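moving out of the Datville flat, a thread, mostly moaning

1/ so the letting agent wants the place back by July and I have done the grand total of one room
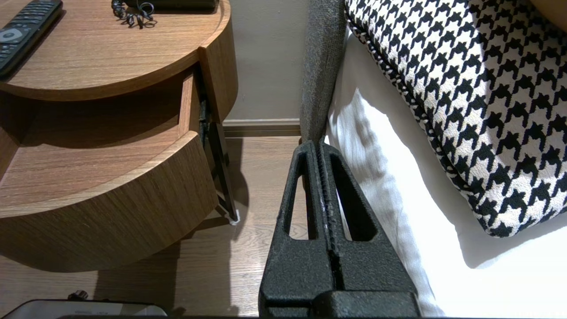 2/ bedroom was meant to be the easy one. it was not. four hours and I've got 2 bags for the charity shop and a pile called "decide later" that is bigger than both

3/ got quotes for the van. Stetel wanted 831 quid. for a one bed flat. going four miles

4/ Clullen said 230 but you load it yourself and the driver "may assist at his discretion". had a good laugh at that then booked it

5/ still waiting on the deposit people. they want photos of every wall – every wall! – and the form logs you out if you stop to make tea

6/ council tax. you have to tell the old council AND the new council and they both want a letter from the other one first. been on hold so long I know the second verse of the hold music

7/ someone asked about boxes. don't buy them. the big supermarket on Dantas Road puts them out by the side door before eight, banana ones are best, proper handles. line the bottom tho, they've got a hole in

8/ label the SIDES not the tops. learnt this last time when everything was stacked and I couldnt find a kettle till gone midnight

9/ Américo Vieira from downstairs is taking the plants, all of them, even the sad fern. he's already renamed it

10/ broadband want thirty days notice. gave them twenty six. they are being funny about it

11/ kitchen tommorow. there's a drawer in there with only takeaway menus and dead batteries and I'm not ready

12/ if anyone near Datville wants a clothes airer, one leg a bit wonky, dm me, collection only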